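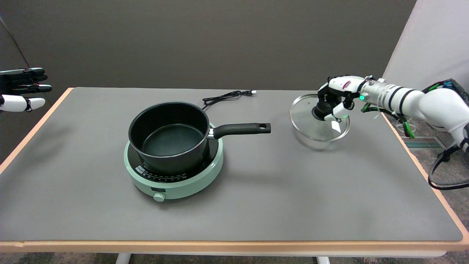

Step 3: Teach the lid lift

The Hulico kit comes with a lid routine, but it needs your own pot. Set the saucepan on the cooktop with the handle pointing right. Guide the right hand to the knob, close the fingers, and press Save. Set grip to 30 and repeat with the lid held up at a tilt — Zuron, the kit's app, stores both poses.

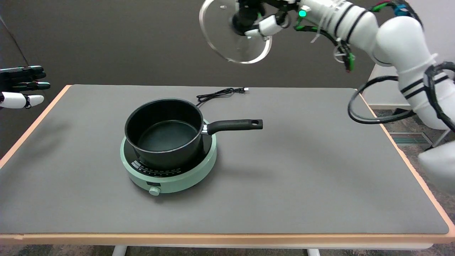

Right hand gripping the lid by its black knob.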